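4.2. Ce que mesure la réciprocité dans les échanges de colis

Les travaux consacrés aux échanges de colis entre tricoteuses supposent volontiers que la générosité s'y propage : une participante gâtée gâterait davantage la suivante. Kanaujia en a fait l'hypothèse centrale de son enquête sur le forum Grundham, à partir de 413 colis déclarés. Nous avons repris ses données et nous restons peu convaincus. La valeur des envois y est estimée par les destinataires elles-mêmes, dans des billets de remerciement publics où la déception ne s'écrit guère. Un paquet médiocre devient « plein de petites attentions » ; un paquet jamais arrivé ne donne lieu à aucun billet.

Le codage aggrave la difficulté. Laine, patrons, friandises et petits ustensiles de cuisine (figure 3) sont rangés dans une même catégorie, « cadeaux », alors que le règlement de l'échange impose l'écheveau et laisse le reste au choix de l'expéditrice. Seul ce reste pourrait renseigner sur la générosité.

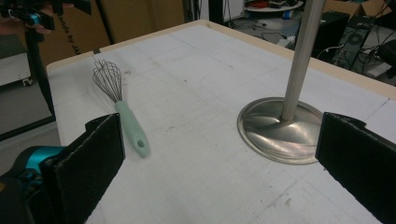

Figure 3. Petit fouet à manche vert menthe.

En séparant les deux, il ne subsiste que 45 colis pour lesquels la part facultative est décrite avec assez de détail. L'effet annoncé y devient indiscernable de zéro. On objectera que l'échantillon est mince – il l'est – mais c'est alors la conclusion initiale qu'il faut suspendre, et non le doute.

La comparaison avec le groupe Skodmont n'arrange rien. Ses 16 organisatrices relancent les retardataires et complètent parfois les envois jugés trop maigres, pratique que Kanaujia mentionne en note sans en tirer de conséquence. Une partie de ce qu'il appelle réciprocité pourrait relever de cette surveillance. Nous n'avons pas les moyens de trancher : les messages privés n'ont pas été conservés, et les organisatrices interrogées en avril se contredisent sur la fréquence des relances.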